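Surgical suture

A surgical suture is a length of thread used to hold body tissue together while it heals after an injury or an operation. The word covers both the thread and the stitch made with it, and doctors use it as a verb too. Few tools in medicine have such a long and varied history. People have closed wounds with plant fiber, hair, silk, linen, wire, tendon and even the jaws of large ants, and many of these worked remarkably well!

History

Stitched wounds are known from ancient Egypt, where written records describe closing cuts and some mummies show sewn incisions. In India, the texts linked with the physician Sushruta describe needles, threads and several ways of stitching, some of them surprisingly close to what is done now. The same tradition describes using ants to close the bowel. The insect was made to bite across the two edges, and the body was then pinched off so that the head stayed in place like a tiny clip.

Gut thread has a history all its own. Known as catgut, it was made from the intestines of sheep or cattle, and despite the name there is no good evidence that cats were ever a regular source. Makers of musical strings already knew how to clean, twist and dry the material, and the overlap between the two trades is one of the most charming corners of the subject. Its great advantage was that the body slowly broke it down, so a stitch placed deep inside did not have to be taken out.

Infection remained the main danger until the second half of the 19th century, when Joseph Lister's work on antiseptic surgery led him to treat the thread as well as the wound. Synthetic materials arrived in the 20th century and gave surgeons thread whose strength and rate of breakdown could be planned in advance.

Materials

Sutures are usually sorted in two ways. The first is by whether the body absorbs them. Absorbable threads lose their strength over days, weeks or months, depending on what they are made of. Non-absorbable threads, such as nylon, polypropylene and silk, are used in skin, where they can be removed, or in places that need support for a very long time.

The second is by structure. A monofilament is a single smooth strand that slides easily through tissue and gives bacteria little room to hide, but it can be springy and hard to knot. A braided thread is made of many fine strands. It handles beautifully and holds a knot well, though it drags more on the way through.

Sizing

The numbering system puzzles almost everyone at first. Sizes once started at 0 and rose as thread got thicker. When makers learned to produce finer thread, they had nowhere to go but below zero, so they added more zeros. A thread marked 2-0 has two zeros and is thicker than one marked 6-0. The very finest sizes, used on tiny blood vessels and nerves, are thinner than a human hair.

Stitches and knots

The simple interrupted stitch is tied and cut one loop at a time, so if one fails the others still hold. A running stitch uses a single thread along the whole wound and is quicker to place. The mattress stitch passes through each side twice and helps turn the skin edges slightly outward, a position that tends to heal flatter.

Most stitches are finished with a square knot or a surgeon's knot. The surgeon's knot has an extra turn in its first throw, and the added friction keeps it from slipping while the second throw goes on.
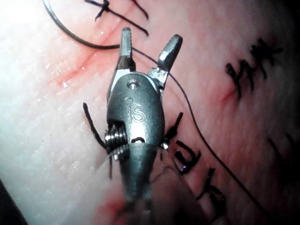
Open jaws of a robotic surgical instrument over a synthetic tissue pad, with a thin dark thread between them.

Practice and teaching

Stitching is learned by repetition, and students have practiced on some wonderful things over the years, including banana skins, oranges, pigs' feet and folded cloth. Synthetic pads are now common, and many imitate the separate layers of skin and fat. Knot tying can be practiced almost anywhere, with a bit of string looped around a drawer handle or a chair arm.

Other ways of closing a wound

Staples, adhesive strips and tissue glue have taken over some of the work once done with thread. Glue suits short, clean cuts that are not under tension, and staples are fast on long straight incisions.

See also

Catgut
Ligature
Surgical staple
Wound healing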